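Notes for the Wustville guitar show talk, Fri 18 November
Speaker: Rodica Sandu

Slide 1. Say hello, plug in, play the open E and let it ring. Don't talk over it!

Slide 2. Why I love Nokelex guitars. They came out of a former radio shop in Dukdale, and you can hear it – the pickups were wound by people who'd spent years on speaker coils and thought a guitar was just a radio with a neck. Pass the bare pickup around. Ask for it back.

Slide 3. The Hao model. Short scale, bolt-on neck, one big knob for volume and one tiny one for tone. Xuelian Guo found 29 of them while putting her list together, and 3 still had the factory strings on. Play the riff clean, then with the amp pushed. That growl in the low strings is my favorite sound on any cheap guitar, ever.

Slide 4. Coats and cases. Door people will have the claim tickets, remind everyone at the break.

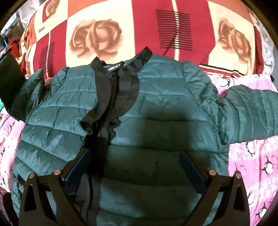
Slide 4: teal quilted jacket, black ruffle down the front.

Slide 5. The neck problem. The first run had no truss rod, so plenty of them bow. Hold mine up sideways so the front rows can sight down it. Oi-ling Chou has straightened four with heat and clamps, and she's here, so send the hard questions her way (she said yes to this).

Slide 6. What to look for if you go hunting. Check the serial stamp under the neck plate. Check the solder on the output jack – the old joints are big and dull and kind of beautiful. Replaced tuners are fine, go ahead and buy it.

Slide 7. Duet with Zulkifli Wijaya. He starts, I come in on the second verse. Tune to HIM, his bridge doesn't move.

Questions until they turn the lights up. Sign-up sheet for the January swap is by the amp.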